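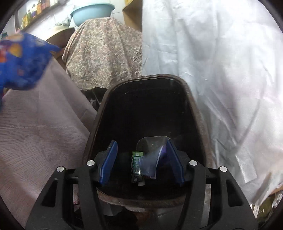
How to clear out a small bin of bits and bobs

Most homes have one. Ours stands below the coats and scarves, and over the years it has swallowed hand cream, tissues, odd buttons, receipts from Waltham and more half-used tubes than any family could need. I put off sorting it for most of January (it is such an easy thing to walk past!), and when I finally sat down with it the whole job was over before my tea had gone cold. So please don't dread it.

What you will need

An old newspaper or towel to spread on the floor
A damp cloth and a dry one
A bowl of warm water with a little washing-up liquid
A bag for rubbish
Two or three small boxes or jars, whatever you have in the cupboard

Step 1. Make yourself some room

Push any hanging clothes along the rail, or lay them over a chair for the time being. A deep, dark bin is hard to see into at the best of times, and a coat sleeve dangling in your face doesn't help. If the light is poor, carry the bin over to a window.

Step 2. Take things out one at a time

I know it is tempting to tip the lot out, and I did it that way for years, but small tubes roll under the furniture and a loose cap can leave you with a sticky patch on the carpet. Lift things out singly and lay them on the newspaper. Tubes go in one row, packets in another, and everything else wherever it fits.

Step 3. Look over the tubes

Find the date if there is one. It is often pressed into the flat end, and you may have to tilt it towards the light to make it out. On creams you may find a little open jar with a number of months inside, telling you how long it keeps once opened. Check that the cap closes properly, wipe away anything round the neck, and give the tube a gentle squeeze. If what comes out has separated or smells wrong, let it go.

Medicines are a different matter. Put those to one side and take them back to the chemist, please, and don't be tempted to pour them down the sink.

Step 4. Look over the packets

Clear plastic packets are the worst for hiding things, so feel along each one before you throw it away. I once found a perfectly good set of spare buttons that way, for a Bulano cardigan I had long since given to my sister. Oh well! Anything torn gets emptied into a jar, and anything sealed can stay as it is.

Step 5. Wash the bin

Wipe the inside with the soapy cloth, going right down into the corners, where the dust and fluff like to settle. Run the cloth round under the rim as well. Then dry it thoroughly and leave it standing open for an hour or two while you get on with something else.

Step 6. Put back only what belongs

Stand the tubes upright in a small box at one side, and slip the packets in beside them on their edges. If you find you have three of the same hand cream, keep the fullest one here and take the others up to the bathroom.

I go through ours whenever the coats are changed over for the season, and it takes me 11 minutes these days if the kettle is already on.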